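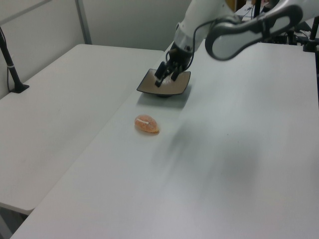
How do you keep sugared jelly candies from sticking to a glazed dish?
Let the candies dry on a rack first, roll them in sugar a second time, and put them out right before people sit down.

Candy & Sweets board > Serving and display

marmaladefoot
OK so that's the short version from the board FAQ, but I want the long version from people who do this at home! I'm making orange jellies for my sister's shower in January and I've got the little square dishes I want to use, the Hamdy ones with the dark brown rim and the speckled tan middle. They look so good with anything orange. My trouble is that last time I set the candies out at 11 in the morning and by 2 they had little wet feet and left syrup on the glaze. Do I need paper liners? I really don't want liners, they cover up the nice speckle.

pectin_pal
No liners needed if the candy is dry enough. When did you sugar them? If you cut and sugar the same evening you pour, the sugar just melts in and you get that sticky coat. I leave mine uncut overnight, then cut, then sugar, then leave them on a rack for the whole next day.

marmaladefoot
Same evening, guilty. I was rushing.

oldtinlid
I'm going to disagree a little with pectin. Drying helps, sure, but around here (Desdale, very damp) I can dry them for two days and they still weep once they're in a warm room full of people. What works for me is putting out fewer at a time. One or two per little dish, and the rest stay in the tin until somebody empties one. Small dishes are great for this because a single candy doesn't look lonely on them the way it would on a platter.

pectin_pal
Fair, I'm in a dry place and I forget what humidity does. But if they weep after two days I'd still look at the recipe. You may not be cooking them far enough.

oldtinlid
Same recipe for fourteen years, it's the weather!

bramblecuts
Has anybody tried the coarse sugar from Buduven? I switched from regular granulated and it holds up so much longer on the jellies, and it's pretty too. My only gripe is that it scratches. I had a dark plate with a soft finish and I could see fine lines in it after one party, so maybe try it on the back of one of your Hamdy dishes first.

marmaladefoot
Oh, good to know about the scratching. I'll try it on one. What about handling? I always end up with thumbprints in the sugar when I move them over.

bramblecuts
Tongs, small ones, and hold it by the edges. Let it down slowly onto the middle of the dish. If you drop it you get a ring of loose sugar, and on a tan glaze you'd see every grain.

oldtinlid
I use my fingers and nobody has ever complained – but I do wash them a lot.

pectin_pal
Please use tongs for a shower, lol.

marmaladefoot
Tongs it is. Other thing I can't decide, is it one dish per guest or a row of them down the middle of the table? White table, no cloth, and I was going to leave it pretty bare so the orange and the brown can show off.

bramblecuts
One per guest! The dishes are shallow enough that you can pick the candy right up without knocking the rim, so it works as a place setting too. Put 3 extras at the end of the table for the people who want seconds.

oldtinlid
Row down the middle. Per guest means somebody who doesn't like orange is stuck staring at one all afternoon.

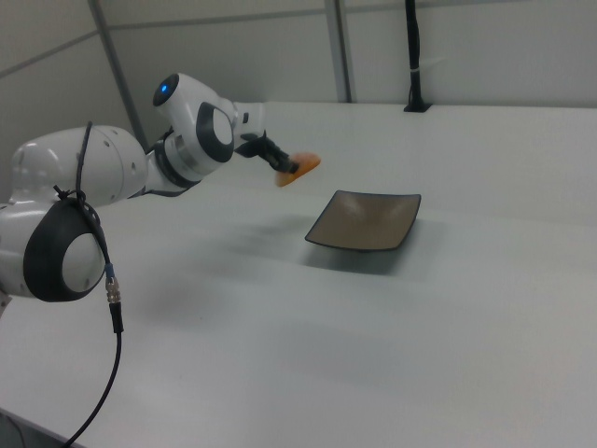 Cleaning the dishes after (moved here by the board)

marmaladefoot
Shower's done and the candies held up great, overnight drying plus the coarse sugar, and I went with the row – sorry, brambles. Now I have dried sugar along the inside of the rims, right where the corners turn up. Scrub or soak?

pectin_pal
Soak in warm water, ten minutes, and it all lets go. Don't pick at it.

bramblecuts
What pectin said, and then a soft cloth. Still think you should have done one per guest.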